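# Water Loss in a Small Rural Supply Network: Night Flow Study at Kundthorpe

Second-year project report, Water and Environmental Engineering. Author: Chutima Petchrat
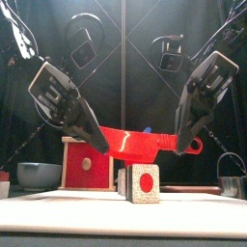 ## 1. Background

Kundthorpe is supplied from a single service reservoir through a branched network of cast iron and polyethylene mains. The older pipe lies in the centre of the village and along the lane to Tran Farm. The newer pipe serves the housing at the northern end. There are 126 metered connections, of which nine are farms or other non-domestic users.

Meter readings for the previous year showed that the volume leaving the reservoir was well above the volume billed. The difference had been put down to old customer meters reading low. The purpose of this project was to test that explanation against the simpler one, that water was leaking from the mains.

## 2. Method

The method used was minimum night flow analysis. Demand in a small domestic network is lowest between 02:00 and 04:00, so a large share of the flow recorded in those hours can be treated as leakage.

Flow was logged at the reservoir outlet at 15 minute intervals throughout January. Pressure was logged at two hydrants, one in the centre and one at the northern end. Both loggers were set to the same clock as the flow meter before installation.

Legitimate night use has to be subtracted from the measured minimum. Domestic night use was taken as a fixed allowance per connection. Livestock troughs fill at any hour, and the farms were therefore read by hand at 02:00 and 04:00 on two nights. Of these, Tran Farm had the only significant use.

Step testing followed. Valves were closed in order, starting at the far end of the network, and the drop in flow at the outlet was noted after each closure. A section that causes a drop larger than its expected night use is likely to contain a leak. The network was divided into five sections:

1. Northern housing
2. Mevik Road
3. Church Lane and the square
4. The lane to Tran Farm
5. Trunk main from the reservoir

Section 5 cannot be isolated without shutting off the village and was assessed only by difference.

## 3. Results

The minimum night flow was steady for most of the month. It rose during the cold spell in the second half and did not return to its earlier level afterwards. A burst caused by ground movement would produce this pattern, although a farm trough valve stuck open would look the same on the trace. The hand readings did not support a stuck valve.

Total length of main in the study area, measured from the record drawings, is 2486 metres. The drawings proved unreliable in one place. A valve shown at the junction of Mevik Road and Church Lane could not be found and may have been covered during resurfacing. Sections 2 and 3 therefore had to be closed together on the first night. On the second night they were separated using a valve further down Church Lane, which moved the boundary between them slightly.

Closing section 1 produced a drop in line with its expected use. Section 4 also matched once the Tran Farm reading was taken into account. The combined closure of sections 2 and 3 produced the largest drop by a wide margin, and the second night placed most of it in section 2.

Pressure at the central hydrant was higher at night than by day, as expected when friction losses fall. Leakage rises with pressure, so a daily leakage figure obtained by multiplying the night value by 24 would be too high. A correction was applied using the logged pressures and an exponent of 1.0, a usual choice for mixed pipe materials.

## 4. Discussion

The results do not rule out meter under-registration, but they show that it cannot explain the whole difference. Flow at 03:00 is measured at the outlet and does not depend on customer meters at all, apart from the farm readings.

The main weakness is the fixed allowance for domestic night use. A household with a leaking cistern would be counted as a mains leak. Another is valve condition. The valve at the bottom of Mevik Road was stiff, and it is not certain that it closed fully. If it passed water, the drop for section 2 has been understated.

Acoustic listening was tried on Mevik Road with a borrowed listening stick. Noise was heard at two stop taps, but traffic on the Tuson road made comparison difficult and no position was fixed.

## 5. Recommendations

- Repeat the step test for section 2 after the stiff valve has been serviced.
- Locate the missing valve and correct the record drawings.
- Carry out a correlator survey between the two stop taps where noise was heard.
- Leave the outlet logger in place for a full year so that seasonal changes can be separated from new bursts.

The raw logger files and the step test sheets are held with the department copy of this report.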